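Sorting the odds and ends box

I have been putting off the odds and ends for most of the spring. We moved in May, and the small things that never had a proper home in the old flat went into whatever was nearest, mostly shoe boxes and one biscuit tin. They have been under the stairs ever since. This week I finally brought them out and started going through them.

My rule was simple. Everything gets tipped out, everything gets picked up once, and it goes into keep, give away or bin. I read about doing it this way years ago and have never managed it, mainly because I stop to look at things. This time I set the kitchen timer for 18 minutes per box and stopped when it rang, finished or not. It works quite well for me. Two boxes in an evening is enough.

The bin pile was the easy one. Dried-up pens, keys to a bicycle lock I no longer own, the instructions for a Hesard kettle that broke before we moved. I also found a receipt from Fustov for 353, with no indication of what I had bought there. I kept it on the side for a day in case it came back to me. It didn't, so that went as well.

Hair things were harder. I have short hair now and have had for four years, but I still own a surprising number of bands and scrunchies. Emese Lakatos has two girls with hair down to their waists, so she gets first pick. The ones with perished elastic I threw out. If you pull gently and it crackles, it's finished. 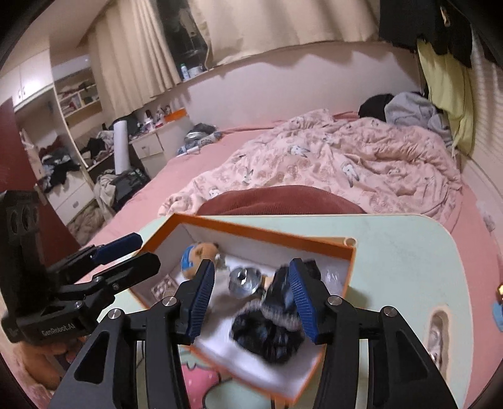 Small toys and trinkets are the other problem. They don't belong to a set, they don't stand up properly on a shelf, and they are too small to be worth taking to the charity shop one at a time. In the past I would put them in a drawer and find them again two years later. What I do now is keep one shallow box for the lot. It has to be shallow, so that nothing ends up underneath anything else, and when it is full something has to leave before anything new goes in.

I did look at proper storage. Mastivley do a unit with lots of little drawers, and Krisztina Virág has one in her sewing room and likes it. I think I would only fill the drawers and forget what was in them. An open box on a table suits me better. I can see what I've got and so can anybody else who is looking for something.

A few practical points for anyone doing the same job. Wipe the box out before you put anything back, as there is always grit in the corners. Check plastic things for cracks. Fabric bits can go through the wash in a pillowcase with a knot in the top, at 30 degrees, and then flat on a towel overnight. Don't put them on the radiator. I lost a felt brooch that way.

I got rid of roughly 100 things altogether, if you count every hairgrip, and there is now a clear space under the stairs where the hoover can stand. It used to live in the hall and everyone tripped over it.

Next is the button tin, which was my aunt's and weighs a ton. Tímea Tóth has offered to come and help with that one, and she's bringing her own tin so we can swap. I'll write it up once it's done.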